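Plerkitside Hand-Held Gripper -- Replacement Pad and Pivot Kit

Sold by Rindley. Price: 1,329 per pair kit, shipped from stock.

The kit covers one pair of hand-held grippers. It contains ribbed blue pads for all the jaws, a full set of pivot pins, a tube of Lemia dry lubricant and a 2 mm hex key. Pads and pins are also sold separately.

Pads wear fastest on thin, hard items such as chopsticks and spoon handles. Check the ribs after every 200 pickups and change both pads on a jaw set together. A new pad facing an old one will pull a thin handle to one side as the jaws close.

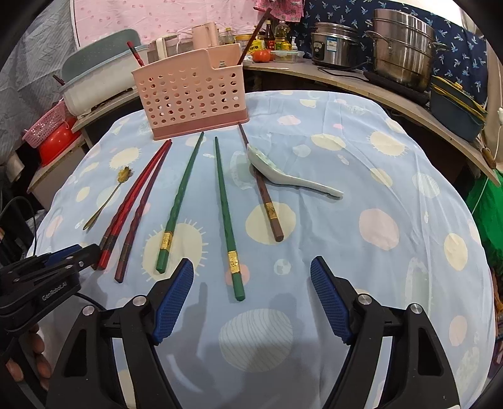 To change a pad, open the jaws fully, back out the pad screw and slide the old pad forward off the tip. Wipe the seat clean before fitting the new one. The ribs must face inward. Allow almost 8 minutes per gripper.

Pivot pins should turn freely with no side play. If a linkage bar feels stiff, put one drop of lubricant on the pin and work the jaws by hand -- do not use oil, it gets onto the pads.

Fits all Plerkitside grippers sold since June. Older units need the Isaksson adapter plate.

Parts questions: Booker Holloway, Rindley service desk.
Page updated 29 Jul 2025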